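Teleoperators wanted, kitchen sim – Talby, starting January

We need people to drive a simulated arm through kitchen tasks so our policy has something decent to learn from. Fridge doors, drawers, counter stuff. You work from home, in the browser, controller shipped to you.

Goal is 3000 clean demos by the end of the run. 52 tasks on the list, 200 demos in your first batch. Shifts are 2 hours, mornings or evenings, you pick.

No robotics background neded. Steady hands, patience, decent internet. Gamers do fine. Bad attempts get flagged and redone – please dont delete them, we keep the misses too.

Paid per shift, training shift included. Over 18 only.

To apply: a few lines about you plus the hours you can do, to Úna Phelan at the Mallstead office. Put "kitchen sim" in the subject. 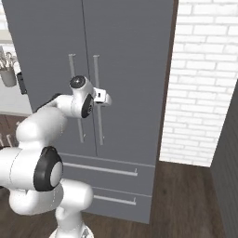
1 min read

Door tasks come first. Two long handles close together, so getting the gripper on the right one takes some practice. Drawers after that.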